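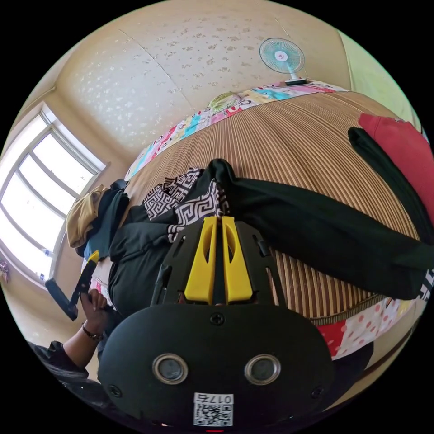

## Hovura learns laundry

My hand-held gripper build has moved from the shared workshop at Drallberg to a bed full of clothes, and I'm having a blast! The yellow fingers each have a long slot through the middle, and a black jacket or sweatshirt is a proper test for them - so much fabric, so few good places to grab. Florence Morin helped me redo the finger mounts over two evenings (thank you!!). Next up is a softer pad, then socks. I'll bring Hovura to the workshop on Thursday if you want to try a few folds yourself.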